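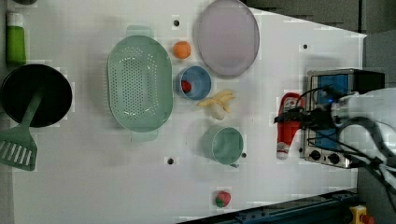

Cleaning and Storing Plastic Plates, Cups and Bowls

Last updated October 11, 2022

Most plastic tableware is made of polypropylene or melamine. The two look alike on the shelf but need different care. Check the underside for a recycling mark. A 5 inside the triangle is polypropylene. Melamine is heavier, rings slightly when tapped, and is normally marked "melamine" or "not for microwave use."

Daily washing

Scrape plates before they go in the sink. Wash in hot water with a small amount of dish soap and a soft cloth. Scouring pads leave fine scratches that hold grease and color, and the damage cannot be polished out at home. Rinse in clean water and stand pieces on edge in a rack. Towels leave lint on plastic and should be used only if the piece is needed right away.

In a dishwasher, use the top rack only. Set the wash temperature no higher than 60 °C and turn off heated drying. Light cups and bowls should be wedged between the tines so the spray does not flip them.

Tomato and curry stains

Oil carries the color into the surface, so remove the oil first. Wipe the piece with a dry paper towel, then wash with soap. If a stain remains:

1. Mix 3 tablespoons of baking soda with enough water to make a stiff paste.
2. Spread it over the stain and leave for an hour.
3. Rub lightly with a damp cloth and rinse.

Polypropylene can also be left in direct sun for a day or two. This fades tomato stains well but will fade the plate too if repeated often. Do not use chlorine bleach on melamine – it dulls the glaze.

Odors

Onion and garlic smells come out of cups with a soak in one part white vinegar to four parts water. Leave overnight, rinse, and air dry with the open end up.

Storage

Stack plates by size, largest at the bottom. Cups should not be nested while damp. A shelf liner keeps rims from scuffing; the ribbed Padon liner used for these notes was cut with ordinary scissors and has held its shape since September. Keep all plastic away from the cabinet next to the oven vent.

When to discard

Throw out any piece with a crack, a chip on the eating surface, or a sticky feel that remains after washing. Warped plates that rock on the table can be kept for use under potted plants.

Related tips
Removing Labels From Jars
Descaling a Kettle
Wooden Spoons: Oiling and Sanding
Drawer Dividers Cut to Fit
Freezer Containers and Lids

Contact Idero Household Notes | © 2022 Idero | Back to top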